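Put the basket on the table

For most of my life the laundry basket lived on the floor. You carried it in from the line or the machine, dropped it by the sofa and bent down for each thing as you needed it. My mother did it that way and so did everyone I shared a house with. I now think it is a bad habit, and that folding should be done at a table, with the basket up there beside you.

I came round to this in July, when my back went. It was nothing serious, but for 16 days I could not reach down to the floor without holding on to something. The washing did not stop for it. Els Segers, who lives below us, told me to clear the dining table and do it there, and I did, with some bad temper. When my back was better I found I did not want to return to the old way.

The usual objection is that the table is for eating. Wim Peeters made this point to me at some length, and he is a tidy man whose opinion I respect. He says that once you let washing on to the table it stays, and that by the evening you are moving towels to make room for plates. I accept that this happens. It has happened here. But the same washing left on an armchair stays far longer, as nobody needs the armchair at six o'clock. A table has to be given back, and that is a good reason to finish the job.

The other objection is the things already on it. People seem to believe that a table must be bare before it can be used for work. They take off the plant, the post, the fruit bowl and the candle, and by then they have lost interest in folding anything. I don't clear all that much. I push things to one side and begin.
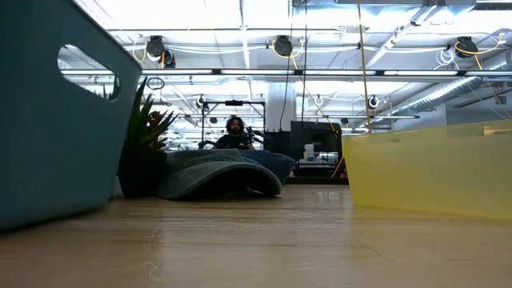 What does matter is the order. I used to take whatever came to hand and fold it, which meant making a new pile every minute and knocking over the last one. Now I pull out the big pieces first, the towels and sheets, fold them and take them straight to the cupboard. They are most of the bulk and the least work. After that there is room to see what is left. Shirts come next, then trousers, and the small things last. Socks I pair on the sofa in the evening, and I don't count that as housework.

I have no strong views on how a thing is folded. Fenna Jansen rolls everything, including pillowcases, and her drawers look very well. I fold towels in 3 along the length and then in half, because that is the depth of our shelf. Ott Lepik once showed me a method for fitted sheets that I could follow while he was doing it and not at all afterwards. Ours go into the cupboard as a sort of parcel.

On baskets I am firmer. Buy a plastic one with smooth sides and proper handles. Wicker looks nice in a bathroom, but it snags jumpers and it scratches a table if you drag it. I had a folding canvas one from Mornitier that fell in on itself whenever it was less than half full. A plain rigid basket stands up by itself, wipes clean and can be slid along as you work.

The table itself should be high enough that you are not stooping, and for me that rules out a coffee table. Kobe Van Damme uses his kitchen worktop – he is very tall – and says it suits him. An ironing board will do if there is nothing else, though the piles slide off the narrow end.

I gave a load 60 minutes when I worked from the floor, with a good deal of sitting down in the middle. At the table I am usually done before the radio play finishes, and the table is clear for supper most nights.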